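The arm lives in a one-car garage, bolted to a workbench that used to be a kitchen table. Its owner, who builds under the name Plindari and would prefer to be called nothing else, offers me the only chair and sits on a bag of cat litter.

"It's ballast," Plindari says. "I don't have a cat."

The project is called Skalard, a name picked because the web address was free. It began in January as an attempt to make a printed arm pick things up off a counter and put them down again without hurting them. Nine months on, the arm has six joints, 245 printed parts and a shoebox of parts that didn't make it. The bill so far is 700 dollars, a figure Plindari gives in a low voice while glancing at the door to the house.

"I told everyone it was going to be 60," Plindari says. "Which was true for the first weekend."

Most of those 60 dollars went to a set of servos from Zolulow, an online parts store that Plindari speaks of the way other people speak of an ex. Two of the servos arrived facing the wrong way on their brackets. One worked beautifully until it was asked to lift something.

These days, much of the work happens on a laptop with a cracked hinge. The garage arm can break a finger in one bad afternoon, so new grasping code gets tried first in a simulator, on a kitchen full of rendered clutter. The arm in there is a Franka, an industrial model well outside the Skalard budget.

"I know, I know. It's like learning to drive in somebody's Ferrari and then going home to a shopping cart," Plindari says. "But the Franka model was ready to use, and mine would've taken me until next summer to draw up. The grasp planning is the part I care about. Where do you come in from, how far do you open, when do you close. A lot of that carries over."
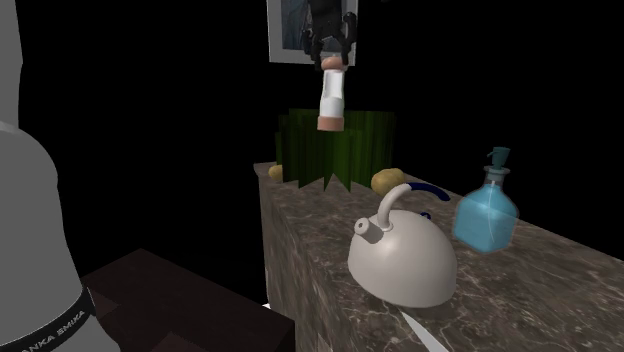 "The small stuff is what gets you," Plindari goes on. "Anyone can grab a box. Give it something short and round and it'll knock it over, then chase it along the counter like a dog with a tennis ball. So now I come straight down from the top and close slowly. Slower than you'd think. I go make coffee."

Does it work in the garage?

"Define work." A long pause. "It works on the pepper mill."

The real gripper has two fingers, padded with strips cut from a yoga mat. Before the yoga mat there was bicycle tube, and before that a pair of dish gloves, which gripped very well and then wouldn't let go. The wrist is the fourth version. The third sheared through at a screw hole while holding a lemon, and Plindari still has both halves – of the wrist, that is.

Help came from Kanagaratnam, a shared workshop across town with a better printer and a strict policy on leaving your filament out. Plindari goes there for the bigger pieces and comes home with advice, some of it asked for. The shoulder bracket got thicker after one visit. The base got its cat litter after another.

I ask what the finished arm is supposed to do.

"People always ask that. My family asks it a lot." Plindari gets up, presses a key and waits. The arm thinks it over, swings left, and lowers itself toward a spool of solder with the caution of someone getting into a cold pool. It stops an inch short. "I'd like it to hand me things. I drop stuff behind this bench all day long."

The spool is still sitting there when I leave. Plindari is under the bench, looking for a screw.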